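Nornar bridge loan – is anyone else following this?
Forum: Regional business and development

elik_watcher
Posted 8:14 am

So the Rezende development fund signed off on the loan for the Nornar rail bridge, and I've been grinning all morning! 60 million over 3 stages, with the first money going out in December. I grew up two stops down the line and we've been hearing about this bridge since I was in grade school.
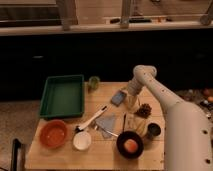

What gets me most excited is the freight side. Right now trucks from Elik have to go the long way through the valley, 77 miles of it, and half of that is one lane each way. Put those loads on rail and the whole corner of the country opens up.

tollbooth_kid
Posted 8:40 am

Great news, but a loan is a loan. Who pays it back if the freight numbers come in low? Last time it was the towns.

elik_watcher
Posted 9:02 am

Fair question! The way I read the terms, the rail operator carries the first stage and the towns only come in on station work. Happy to be corrected if somebody has read the annex.

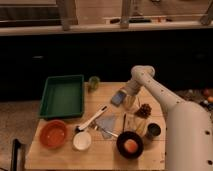
Tabletop with green tray, green cup and red-orange bowl

marshgrass
Posted 9:31 am

I read the annex. The towns guarantee stage two as well, it's in the part on cost overruns. I still think it's worth doing – Asteto has lost 200 jobs at the mill and people there need a way to get to work in Elik.

tollbooth_kid
Posted 9:47 am

Then run buses. You could start next month for a fraction of the price. 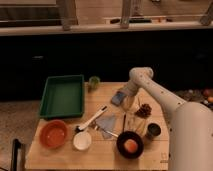
marshgrass
Posted 10:05 am

Buses don't move lumber, and they'd sit in the same valley traffic as everyone else. I'd take both, though.

elik_watcher
Posted 10:20 am

Both sounds wonderful to me! Thanks for the annex tip, marshgrass – reading the overrun part tonight and I'll post the page numbers.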